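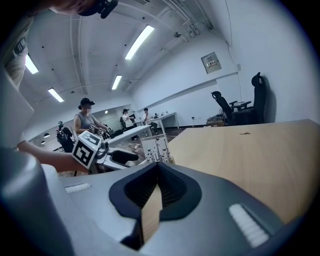 **Summer Concerts Return to Bivness Park**

The Bullau Arts Council will open its summer concert series in June with an evening of folk and roots music at the Cormier Bandshell. The program features the Vukitz Township Brass, joined for the second half by a fiddle ensemble of 20 players.

Admission is free for township residents. Lawn tickets for all others are $40 per family and may be purchased at the council office or at the gate. Attendance is limited to 2000, and last year's opening night reached capacity before the first set.

Parking is available at the Bivness lot. Route 53 buses will run until the park closes. Coolers are permitted; glass containers are not. Refund requests must be submitted in writing to the council office.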